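Last updated: August 21, 2022

My mother-in-law's clothes dryer lasted 43 years, and I think the reason is that she hardly ever turned it on. She hung everything. Sheets, socks, tea towels, the good tablecloth, my late father-in-law's work trousers, all of it went out on the line behind the house in Casbridge, and in February it went on a rack beside the furnace, where it gave the whole basement a smell I still think of as winter.

I've been turning this over because our own dryer packed it in a few weeks ago, and my neighbour Stavros, who means well, sent me a link to a new one before I'd even finished complaining. It was a very handsome machine and it cost more than $1000. I thanked him and went out and bought a rack instead, along with more pegs than any household needs, and I have to say I've become a bit of a bore on the subject. 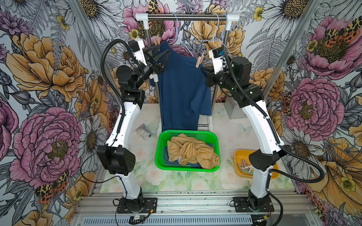

Hanging clothes well is a small skill, and I'd like to see more of us bother to learn it. I was taught to peg a shirt by the hem, upside down, and I did it that way for most of my life, but I've come around to hanging them right side up, the way they'll be worn, so the weight of the cloth pulls the creases down for you. A navy shirt with its sleeve flaring out to the side and a wooden clothespin near the shoulder looks a little undignified, I'll grant you, but give the sleeve a tug and smooth the collar with the flat of your hand and you may never have to get the iron out. Keep the basket right underneath, too, a bright green one if you like a bit of colour, and the pegs in an open tray beside it. I spent years fishing about in a drawstring bag and I don't miss it. Wire hangers I'm less fond of (they tangle round the bar the minute you look away), though my friend Domingo swears by them for blouses.

People tell me they haven't got the time, and I do understand. When the children were small I'd have dried their clothes with a blowtorch if it had saved me three minutes. But a load takes me about as long as a cup of tea takes to cool, and I've grown to like having my hands busy and my head free. Boris next door says his grandmother did all her praying at the clothesline. I mostly plan supper.

So before you replace the dryer, try a rack for a month, and put it near a window if you can.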